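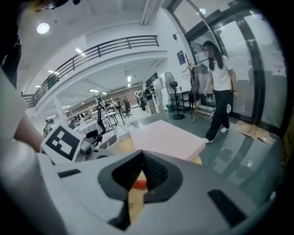

Re: Getting a round table top level again

Hello all, and thank you to everyone who answered so kindly last November when my Hinrichs table had the wobbles!

> My pedestal table rocks whenever anyone leans on it. I've
> folded cardboard under one foot and it still tips. Do I
> have to take the whole top off?

No, you don't (I was so relieved). I turned it over on an old quilt and found 2 of the screws in the top plate had chewed their holes out. I packed the holes with matchsticks and wood glue, left it overnight, and drove the screws back in by hand. Then I went over the feet with 200 grit on a flat board, maybe 20 strokes each, and stuck on new felt pads from Torneder, the thick kind. 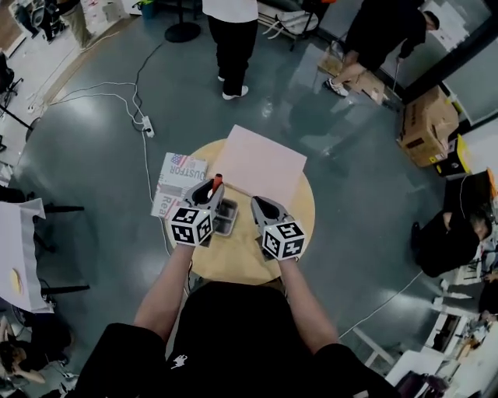 Small round table, light wood top.

I'm still undecided on wax. The Prinuline paste smells lovely but takes forever to buff, and I'd be glad to hear from anyone who has tried something else on pale wood.

Warmly, and happy sanding to you all

Last updated: November

We use cookies to remember your list settings. Accept / Manage

Comments (2)

Golf tees work in those screw holes too, if you trim them flush.

Which glue did you use? Mine let go after one winter.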